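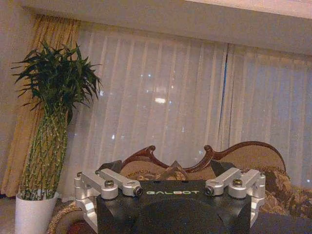
Blog > Furniture > Upholstery notes

Reupholstering a show-wood sofa starts with the fabric order, and the pattern repeat decides how much of it is wasted. On a backrest with a straight top rail the waste is easy to work out. With a carved rail that rises in scrolls, like the reddish-brown one here, the fabric edge has to follow the wood, and each curve needs relief cuts. A light beige with a faint pattern forgives small errors in alignment. The large brown and gold motif on the cushion at the right would not, so I keep that kind of cloth for cushions, where one motif can be centered and the rest cut away.

I order 6 meters for a sofa of this type and expect to use 5. The remainder goes to arm pads and test strips. Tack spacing along the rail is 100 to the meter before trim, closer on the tight curves. Braid is glued last – hot glue on the straight runs, fabric adhesive on the scrolls.

Wax the wood before the fabric goes on. I did it in the other order in November and spent an evening cleaning the edge.

Comments

Margarida Prata: Do you cut the relief notches before or after the first temporary tacks?

Horácio Paiva: After, on mine. Cutting early cost me a panel.

Deolinda Bragança: What width is the braid?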